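Community > Take Part > Open Day Participants

Call for participants: robotics open day at Sement

By the Community Programmes Office, August

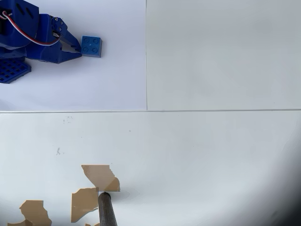
The gripper at a blue toy building block.

Sement invites adults living or working in Heltby to take part in its next open day at the Nakpan building. Participants will watch a demonstration of small robotic arms handling everyday items, and will then operate an arm themselves under the guidance of staff from our partner, Serkix.

We wish to recruit 22 participants for the morning group and a further 22 for the afternoon. No experience of robots, computing or engineering is needed. We would particularly welcome people whose daily work involves sorting, packing or assembly by hand.

What the visit involves

Each visit lasts 92 minutes. It begins with a short talk, followed by the demonstration and a practical session at the bench. Participants will be asked to guide the gripper to a toy building block, close the fingers and set the block down at a marked point. A written questionnaire will be completed before leaving. Refreshments are provided.

Who may apply

Applicants must be aged 18 or over and able to attend for the full session. The benches can be raised or lowered – please state on the form if you will be seated throughout. Employees of Serkix and members of their households are not eligible.

Payment and expenses

Participants will receive a payment of £41 on completion of the visit. Local bus fares will be refunded on production of a ticket. Parking at Nakpan is limited and should be requested in advance.

How to apply

Application forms are available from the reception desk at Nakpan and should be returned there by noon on the last working day of August. Places will be offered by draw, and all applicants will be informed of the result in writing. Answers to the questionnaire will be stored without names.

Contact us | Copyright Sement | Back to top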